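Zarkwood Scoreboard: Table Official's Guide
Section 2. Setting up a judo mat 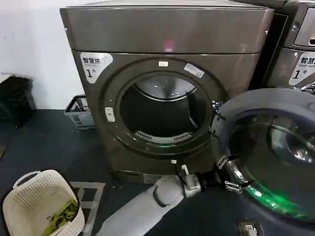 Set up each mat before the athletes are called for the first round. You need the control tablet, the display, the scoreboard power lead and the draw sheet. One tablet runs one mat.

1. Place the display where the referee and both coaches can read it. Plug it in and switch it on at the back.

2. Turn on the tablet and open Mat Control. Wait for the word LINKED in the top bar.

3. Enter the four-digit event code. At the Zurnport Open, Mat 1 uses 2515 and Mat 2 uses 2819.

4. Tap Load Draw and choose the weight category. Check the first three contests against the paper sheet.

5. Set the contest time. The default is 4:00. Cadet and veteran events may be shorter, so go by the event rules.

6. Set Golden Score to No Limit. The clock will count up from zero when regular time ends level.

7. Tap Test Horn. If there is no sound, check the volume wheel under the display.

8. Run the clock for ten seconds, stop it, and add one waza-ari and one shido to each side. Confirm that all four marks show on the display, then tap Clear Mat.

Note: White is on the left of the tablet and blue on the right. If the table faces the back of the display, tap Swap Sides. This changes the tablet view only.

Note: The osaekomi clock starts from its own button. Stopping the main clock does not cancel a hold that is already being timed. Tap Toketa to end it.

Caution: Do not tap Clear Mat during a contest. Scores and penalties are erased and have to be entered again by hand from the written record.

Caution: Keep the power lead off the safety area. Tape it flat along the table side.

If the top bar shows error 839, the tablet has lost the display. Keep time with the manual stopwatch until the referee calls matte, then tap Relink. The clock picks up at the last time shown on the tablet. Correct it under Edit Time before the contest resumes.

Changing athletes between contests is covered in Section 3.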